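Bench Surfaces: Setting Height, Level and Finish
Workshop notes, revised Jul 31, 2026
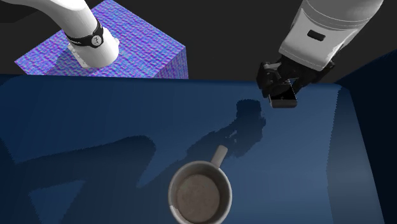

A bench top is level when a straightedge laid corner to corner shows no daylight on either diagonal. Check both diagonals before adjusting any foot. Adjust the low corner first, lock the nut, then check again with the usual load in place. Loads kept at the far back edge of a table, left of center, as with the large purple and blue box, bear mostly on the rear left leg, and that foot should be checked first at each inspection. Heavy items are better placed directly over a rail.

Height. For general assembly, the top should sit 8 cm below the bent elbow of the person using it. For planing or sanding, go lower. Where two people share a bench, set it for the taller one and give the other a platform.

Feet. Threaded steel feet with a rubber pad suit concrete. On timber floors, use a wider pad or a scrap of plywood under each foot to spread the load. Do not shim with folded cardboard; it compresses within days and the bench starts to rock again.

Finish. Oil finishes are easy to renew but mark under solvents. Two-part varnish resists solvents and is harder to patch. Thin the first coat of oil 50 percent with white spirit, wait overnight, and sand lightly with the grain. The second and third coats go on unthinned. Wipe off all excess after 15 minutes or the surface will stay tacky. Spread oily rags flat outdoors to dry; bundled rags can catch fire on their own.

Cleaning. Dried wood glue lifts with a cabinet scraper held nearly upright. Soften stubborn spots with a damp cloth first. Wax residue comes off with white spirit. Avoid soaking any top made of glued boards.

Fasteners. Retighten leg bolts in September, when the heating goes on and the timber begins to shrink. A quarter turn is usually enough. If a bolt spins without biting, fit a larger washer or plug the hole and drill again.

Correction from Effie Skinner: on tops thinner than 30 mm, check for sag at the middle of the long side as well as at the corners.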